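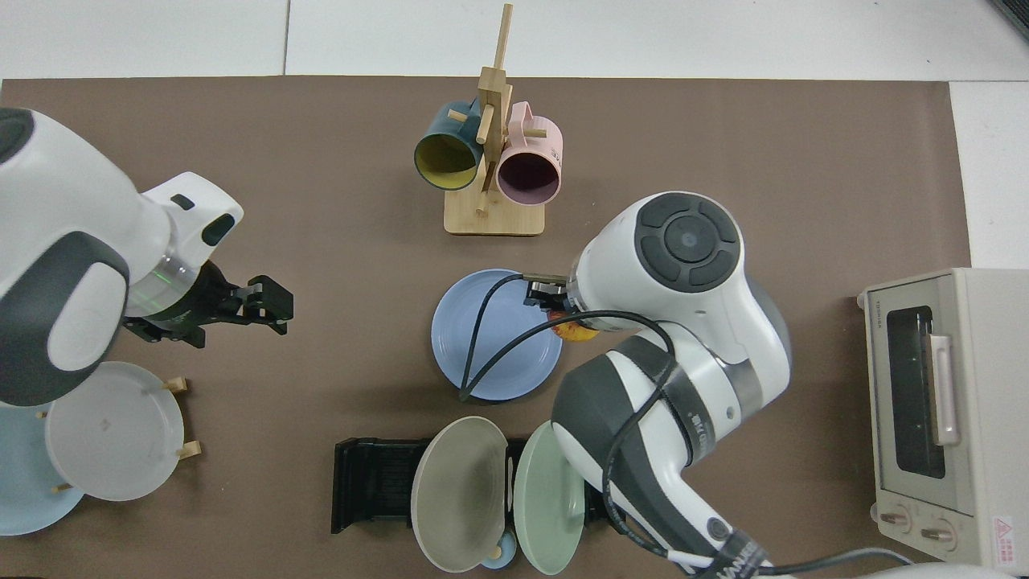 Thread: Is a minimum wage hike just passed on in prices?

kkauppinen
Our paper in Eltden ran a piece saying the October wage increase will "simply" end up on the menu board. I run the numbers for a small bakery and I don't buy it. Wages are 30 percent of our costs. If pay goes up 3 percent, that's under one percent on the price of a loaf. What am I missing?

romana_h
You're missing your suppliers. The mill pays wages too, and so does the guy who drives the flour over from Trusley. It all stacks up.

kkauppinen
Sure, but it still can't stack up to more than the raise itself, can it? Even if every single cost was wages you'd get 3 percent.

Jarosław Brzozowska
It can if people use it as cover. Our landlord did exactly that last time (different bill, same trick). Everybody expects a hike so you round up and no customer complains.
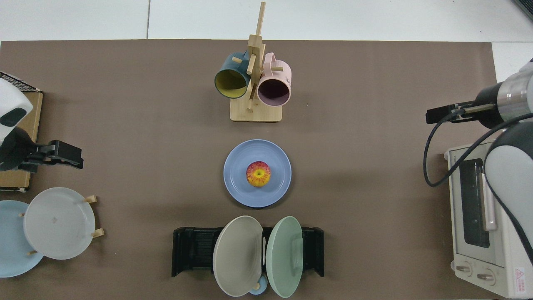 romana_h
Rounding up only works if the shop next door does it too, and that's where I think you're both being too simple. Take the apple on that blue plate. Whoever sold it had rent, fuel, spoilage and a grower to pay, and the cashier's hour is a tiny slice of it. A mug is different again, you buy one and you're done for years, so the store can't lean on you every week. I don't think there's one pass-through number for everything and I wish the papers would quit printing one.

lautaro.l
Ok but restaurants? I worked at Bednárik for 2 years and labor was the whole game. They put prices up the same week.

Jarosław Brzozowska
See!!

kkauppinen
Same week, fine, but by how much? That's my whole question.

lautaro.l
No idea, I was washing pots lol. Felt like a lot. Tips dropped for a while, I do remember that.

romana_h
"Felt like a lot" is basically how inflation gets reported, so you're in good company. Does anyone have old menus?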